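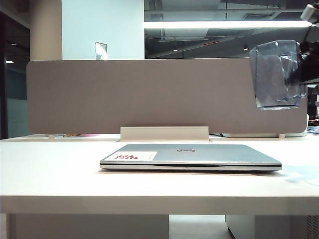 Horror & Cult > Low budget > Rukow (the vampire one, spoilers from the second reply on)

gravelrash_74
Finally got to see Rukow last night after years of people on here telling me to. Our film club ran it as a double with Lalunero and I reckon they put them in the wrong order, because after Rukow I had nothing left for anything with subtitles. Anyway, I loved it! The castle is clearly a winery, the fog keeps wandering off in the wrong direction, and the count has the best dressing gown I've ever seen on a vampire. What did everyone else make of it? And is the ending meant to be a dream or not?

mothball_matinee
Not a dream. The candle is still burning when she wakes up, and it's the same candle from the crypt, with the drip down the left side. I've always read it as her having swapped places with the sister.

I'm less keen on the rest of it than you are, mind. The middle stretch at the boarding house goes forever and the dubbing makes everyone sound like they're reading out a raffle.

tinnedpeaches
Disagree about the boarding house, that's my favourite bit. The dinner where nobody touches the soup is creepier than anything with fangs in it. I'd take that over the whole of Motaung, which everyone bangs on about and which is basically two hours of a bloke walking down corridors.

mothball_matinee
Motaung is a masterpiece and I'll hear no more about it.

gravelrash_74
Ha, sorry I asked. I'm with peaches on the soup though. Which version did you all see? Ours had the carriage crash before the titles and a mate swears it comes after.

oldprojector
Depends on the print. There are 2 cuts going around. The longer one has the crash first and 4 extra minutes at the boarding house (bad news for mothball). The shorter one was for telly and loses most of the crypt, plus the colour is so murky you can't tell the count from the curtains. The Cimby disc is the long cut and it's the one to get, but they only pressed 200 and I've seen silly prices for them.

tinnedpeaches
I've got the Cimby! Lovely picture, shocking sound. There's a hum all through the organ scene - I thought it was my speakers and spent an arvo swapping cables.

oldprojector
The hum's on the original track, it was on the print I ran as well. I don't mind it, suits the organ.

mothball_matinee
It does not suit the organ.

gravelrash_74
Right, so I've seen the long one. Still not sold on the candle theory. If she's swapped with the sister, why does the dog still come when she calls? It growls at the sister the whole way through.

mothball_matinee
Hmm. I'd forgotten about the dog. Going to have to watch it again, boarding house and all.

tinnedpeaches
Skip the telly cut if you do, the dog's hardly in it.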